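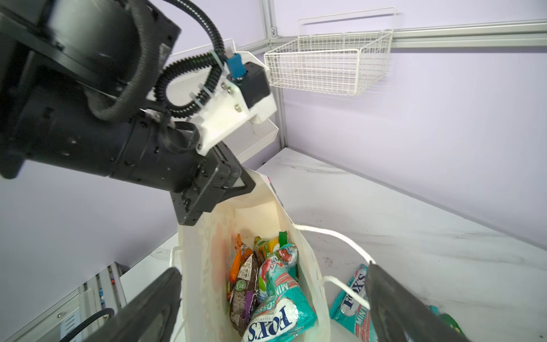
About Ollen

Ollen hires out lunch boxes. Proper ones, with lids that stay on. Cafes and work canteens borrow them from us, customers take them away, bring them back, we wash them and out they go again. Nothing in the bin.

Started by Treasa Cullinane and Soon-im Ryu, who met working in the kitchen of a conference centre and got fed up of tying up bin bags full of takeaway tubs. First batch of boxes was washed in Treasa's garage, with a second-hand dishwasher that leaked. We've moved since then. The dishwasher hasn't come with us.

What we do now

Boxes in two sizes, the Twal (flat, good for salads and sandwichs) and the Cistel (deep, for curry, soup, anything sloppy). Both go in the microwave. Neither goes in the oven – please stop asking, we have seen what happens.

Up to 3,000 boxes washed on a busy day. 14 of us on the team, most part time. Deliveries before 8 in the morning, dirty boxes picked up on the same run so the van isn't driving back empty.

How it works for cafes

You pay per box per use. No deposit from you. Customers scan the lid at the till and have 5 days to bring it back to any cafe on the list, not just the one they got it from. Late ones get a text, then another text, then a small charge. Most come back after the first.

Cracked boxes go in the grey crate, not back in the stack. We send them off to be ground down and made into new lids.

Where we are

Unit at the Brurnine estate, round the back, past the tyre place. Sat nav takes you to the wrong gate. Ring the bell twice, the washers are loud.

Soon-im looks after the wash room and anything to do with hygiene paperwork. Treasa does new cafes, invoices and complaints, so be nice.

Want to try it?

Trial month is free for new sites, next places open in January. Email or ring – phone is quicker in the afternoons, mornings everyone's out on the vans. Tell us how many lunches you do on a normal day and wether you've got somewhere dry to keep the crates.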